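Small coffee bar in a shared kitchen: how often should we descale, and do we need a filter?

Posted by brultell_side in Home and Kitchen > Water and Plumbing

We run a small shared kitchen on the upper floor of a converted shop building in Garov. There's a white counter with a sink in it and a table for coffee. The water is hard. The utility's report gives 148 mg/L for our street, and I get white scale on the kettle within 2 weeks of cleaning it.

The coffee has started to taste flat, and the water comes through slower than it did in May. I've been using white vinegar because it's cheap. I run it once, then run plain water until the smell is gone, which takes forever.

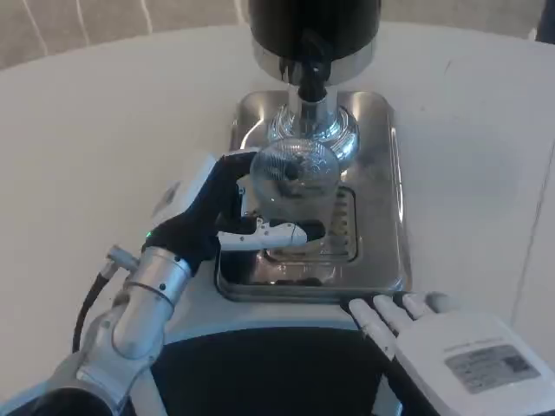

I also have a pitcher filter, but people forget to fill it and go straight to the tap. I've been told to get an under-sink filter, a full softener, or just descale more. The landlord will allow changes under the sink as long as they can be undone when we leave.

What I want to know is how often to descale at this hardness, whether vinegar is hurting anything, and whether an under-sink filter is worth the money for a place this size. We go through a few pots' worth a day, more in the morning.

Posted by Erilow

148 is hard but it isn't terrible. I'm on well water that is worse than that, and I get by with descaling once a month and a cartridge filter on the cold line.

Take the vinegar first. It does dissolve scale, but it's weak, it's slow, and the smell hangs around. Some makers say not to use it because of the rubber seals, so look in your manual. I use citric acid powder. Follow the amount on the package, mix it in warm water until it's clear, run half of it through, shut everything off for twenty minutes, then run the rest. Rinse with two full tanks of plain water after that. Don't mix it with vinegar or with anything containing bleach.

If the flow is still slow after that, do it a second time before you start taking things apart. Old scale comes off in layers, and bits of it can break loose and sit in the outlet.

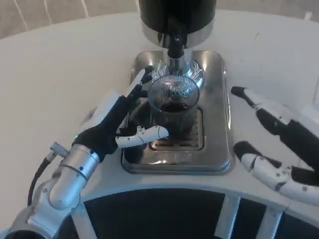 Coffee in a clear ribbed glass, under the spout.

I like a clear glass for checking after a descale. Run plain water into it and hold it up to a window. If you see white flecks, keep rinsing. Taste it too. If it's sour, you still have acid in there.

On the filter, know what you're buying. A plain carbon cartridge takes out chlorine taste and does next to nothing for hardness. For scale you need one with ion exchange resin in it. The package should say it reduces hardness or limescale. If all it says is "improves taste," it's probably carbon only.

For installation you need a shutoff valve, a tee on the cold side, and room to drop the cartridge out of the housing. Measure that last part. I didn't, and I had to move the whole bracket over. 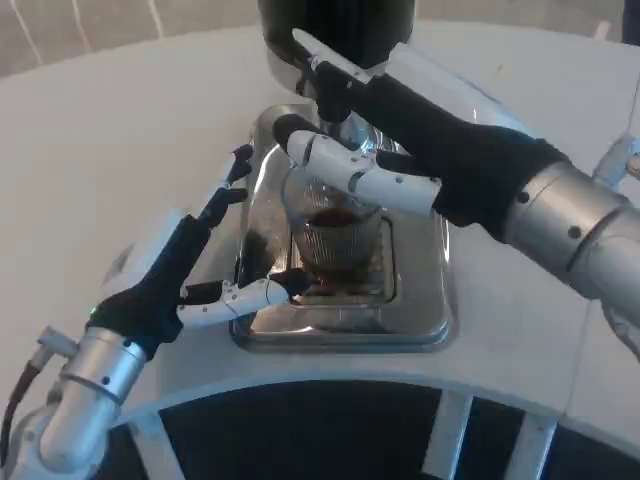

Stainless steel basin set into a white counter.

With a sink like that, check the space below the bowl before you order anything. The bowl and the drain use up more of the cabinet than you'd think from on top. Mount the housing on the side wall if you can, and put a shallow tray under it for the first week. Mine dripped for two days because I hadn't seated the O-ring.

Write the date on the cartridge with a marker. Resin runs out by volume, so a shared kitchen will go through one faster than the box says for a household. Buy some hardness test strips and change the cartridge when the reading climbs back up.

Posted by degirmenci_fan

just use bottled water for the coffee and tap for everything else. thats what we do at work. no filter no plumber

Posted by pipes_and_such

Bottled gets expensive at several pots a day, and somebody has to carry it upstairs. I'd go with the resin filter.

One thing to add. Don't take the hardness down to zero. Very soft water makes coffee taste thin and sour to me, and I ended up with a bypass head that blends in a bit of unfiltered water. The head has a dial on it. Start in the middle and adjust by taste.

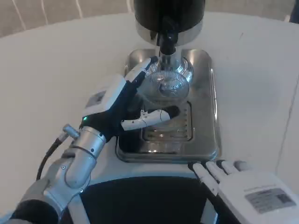
A whole softener is overkill here, and you'd need a drain connection and somewhere to keep the salt. Your landlord would probably say no anyway. The filter comes out with a wrench and two caps — keep the old supply line in a bag so you can put it back.

Even with the filter I'd still descale every couple of months, and do one good cleaning before you hook it up. The filter won't remove scale that's already there.

Posted by brultell_side

Thanks. Citric acid is on the list and I'll measure the cabinet tonight. I hadn't thought about the bypass. The pitcher can go in the back of the cupboard.

Related threads
White crust on faucet aerator keeps coming back
Citric acid or store-bought descaler?
Under-sink filter housing leaks at the top
Kettle smells of vinegar after cleaning
How to read a city water report

Contact us | Terms | Copyright Erilow Community Help | Back to top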